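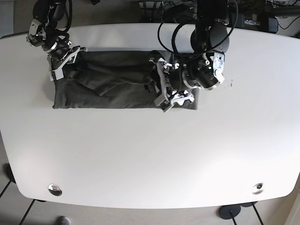
Grethe Hjaltested asked me last week whether the Gerncombe two-arm kit is any good for cloth or whether it's only sold that way, and fair enough, I had the same doubt before I bought ours from Fornell.

So, what you get: two black arms, a gripper for each, the cables, and the Szabo training software with its cloth-folding method already loaded. The method is the bit I'd pay for! You steer the arms by hand through the job, over and over, and the software learns from your recordings. The clever part is that it plans a short run of moves for both arms together, so one side doesn't let go while the other is still pulling (my old setup did that constantly and it drove me mad).

We trained ours at Derkport on 2000 recordings, then went up to 3000 in January. On 1915 test folds the smaller set gave us 669 good ones, and I was a bit glum about that. The bigger set did better on dark fabric, where creases are hard for a camera to pick out – I'm still rerunning the tests, so no score yet. Apolinar Nava reckons the extra recordings matter less than having both grippers start from opposite ends of the cloth. He may well be right, and I've put his settings file in with the download.

It comes without a table. Pick a plain pale one if you can, and leave yourself plenty of clear space in front of the arms. Spare fingers are sold in pairs, and do order a set with the kit – postage on its own is silly money.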